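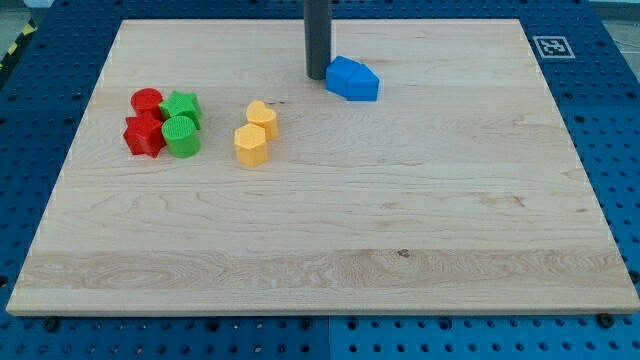 The Robotics Society of Stodstead College is pleased to share an update on its student project for the autumn term. The project is called Namuna. Its subject is block pushing: a robot arm fitted with a plain rod moves small shapes across a flat board in answer to a written instruction. (1/14)

The rod has no fingers and cannot lift anything. Members chose it in September after a long discussion. A pushing task is easy to set up and hard to do well, and it suits a club whose members range from first-year students to those about to leave us. (2/14)

There are eight blocks in the set, in four colours. Red and green each have a star and a cylinder. The yellow pieces are a heart and a hexagon. Blocks are stored by colour when the bench is not in use, and members are asked to keep to this. (3/14)

An instruction may be as simple as "push the yellow heart towards the green star". It may also ask for a whole arrangement, such as grouping the blocks by colour. The second kind takes many separate pushes, and the order in which they are made matters a great deal. (4/14)

Stars are the least popular shape. A push on one of the points tends to turn the block where it stands, and the rod then slides past it. Cylinders roll away from the rod if it meets them off centre. Members new to the project begin with the hexagon. (5/14)

The wooden board was supplied by Dogbe, a joinery firm in the town, to whom we are most grateful. Members had asked for a plain pale surface. It has one small dark knot in the grain, which the first-year group now uses as a landmark when giving each other directions. (6/14)

The blue table is drilled all over in a regular grid, so that equipment can be put back in the same place after the room has been used for teaching. Any member who moves the board must record the change in the bench book before leaving. (7/14)

A printed square marker lies flat on the table beyond the board. The software uses it to work out where the camera is in relation to the bench. Please do not cover it, lean on it or tidy it away. We repeat this request at the start of every term. (8/14)

To date the society has recorded 1346 pushes, each with its written instruction. Those marked as unclear by a second member have been set aside for review. We have found that "next to" and "beside" are understood differently by different people, and the wording guide has been changed to say how close the blocks must be. (9/14)

Amrit Dufour, project lead for this year, writes: "We spent the opening weeks on the arm and hardly any time on the language. I would do it the other way about if we were starting again. Most of our arguments have been over what an instruction means." (10/14)

The society will enter the student section of the Sinirville Robotics Meeting. Each team there is given 7 instructions it has not seen before and is allowed 3 attempts at each. Blocks pushed off the board may not be replaced during an attempt. (11/14)

Before then, members hope to complete a further 300 practice runs. Bench sessions start at 5 pm. Each pair should consist of one member to write the instruction and one to run the arm, changing over at the half-way point. (12/14)

Members are reminded that the yellow and black tape marks the working area. Only the pair on duty should be inside it while the arm is powered. Bags and coats are to be left on the hooks by the door. (13/14)

New members are welcome at any point in the term, and no earlier experience of programming is required. Those who wish to join should sign the list outside the workshop. Copies of the wording guide may be collected from the same place. (14/14)

Recent posts
Workshop opening hours for the autumn term
Namuna: choosing a task for the year
Bench safety briefing, notes for new members
Travel arrangements for the Sinirville Robotics Meeting
Thanks to our supporters in Stodstead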